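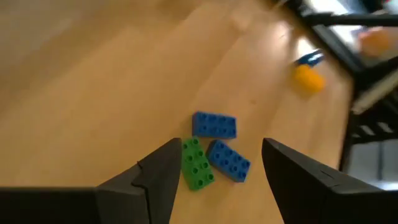

Akley Raceway
Overnight Entries and Qualifying: Frequently Asked Questions

Who can enter a horse?
The owner, the trainer of record, or an agent named on the stable card. Entries from anyone else are void, even if the horse is eligible.

When does the entry box close?
9:30 a.m. on the day shown on the condition sheet. Entries left on the race office voicemail after that time are not drawn. The time stamp on the phone system is final.

Can I enter online?
Yes, through the Meline entry system. You need a stable number and a four-digit PIN. Meline sends a confirmation number for each horse entered. If you did not get a number, the entry did not go through and you should call the race office before the box closes.

Does my horse need to qualify?
A qualifying race is required for any horse that:
- has never started at a pari-mutuel track
- has no charted line within the days stated on the condition sheet
- broke stride in its last two starts
- was scratched sick or lame and is on the veterinarian's list
- is changing gait or adding or removing hopples

Qualifiers go on Monday at 10 a.m. Trotters are raced first.

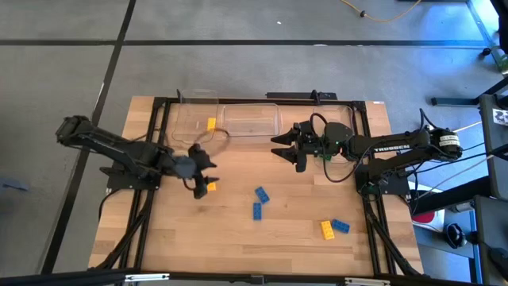 Yellow and blue bricks on the table, with three clear containers along the far side.

What is the qualifying time?
Times are posted by gait and age on the race office door and on page 4 of the condition book. An allowance is made when the track is rated anything other than fast. The judges set the allowance after the last qualifier of the morning.

Do lines from Birkley count?
Yes. Birkley is a half-mile track and its charted lines are accepted without adjustment. Lines from fairs are accepted only if the race was charted and the horse was timed individually.

How are post positions drawn?
By lot, in the race office, after the box closes. In a handicap the race secretary assigns posts and the sheet will say so. An also-eligible horse takes the post of the scratched horse, except in handicaps, where the field may be moved in.

What is the Afridi Series?
A late-closing series for three-year-old pacers, with two preliminary legs and a final in June. The nomination fee is $500 per horse and is not refunded. This season drew 49 nominations. Points are given for the first five finishers in each leg, and a horse must start in both legs to be eligible for the final. Ties on points are broken by earnings in the series.

Can I change drivers after the draw?
Driver changes are taken until 11 a.m. on the day after the draw. Later changes need approval from the judges. If a trainer lists two drivers, the first one named is used unless he or she is already committed in that race.

How do I scratch a horse?
Call the judges' office, not the race office. A sick or lame scratch puts the horse on the veterinarian's list. Transportation scratches are reviewed case by case and may carry a fine.

Where do I stable on race day?
In the paddock stall printed on the overnight sheet. Horses must be in the paddock two hours before post time for their race. Bring the current Coggins certificate and equipment card.

When is purse money released?
After test results clear. Winners' shares are posted to the horsemen's account and can be drawn at the bookkeeper's window on any race day.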